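Will It Fold My Towels? An Afternoon With the Machines That Want My Chores

I have a laundry chair. You probably have one too. It's a perfectly nice chair that I haven't sat in since October, and it's the reason I said yes when Theda Weidemann invited me to come see what her small team at Gadico is up to.

Theda and her brother Jörg have been trying to teach robots to do housework for 5 years now. Not vacuuming – we've got that one mostly licked – but the fiddly stuff. Wiping, stacking, putting away, and the big one, cloth.

"Everybody asks me about dishes," Theda told me while we waited for the coffee. "Dishes are easy! A bowl is the same bowl every time you pick it up. A towel is a new shape every single time."

I hadn't thought about it that way, but she's right. My hands know where a towel is going to flop before it flops. A robot has to look, guess, grab a corner, look again and guess where the next corner went. Jörg showed me his log, and they're up to 1683 tries on towels alone (he keeps them in a spreadsheet he's weirdly proud of). On a good day, he says, the robot gets a small towel folded in 53 seconds. I tried it at home and beat that easily, with the radio on and a cat in the way.

So is it any good? Sort of! I watched for most of the afternoon, and some of the folds were neater than mine. Then there was one it kept picking up and dropping, over and over, like a toddler with a sock. Svenja Pfeiffer, who writes the software, just sighed and reset it.

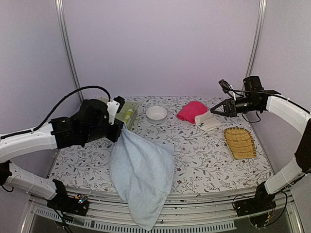 The blue towel, held by one corner. The second arm is over by the folded white cloth.

The shop floor is a bit further along. Annelore Lammers runs packing at a linen service, and she's had a pair of arms stacking napkins for 20 weeks. She likes them fine for flat, dry, identical things. Anything bunched up still goes to a person.

Would I buy one? Not yet. Theda wouldn't give me a price or a date, and I kind of respected that. She did ask for a bag of my own laundry to practice on, so I'm dropping one off next time I'm over there. The fitted sheet is going in too.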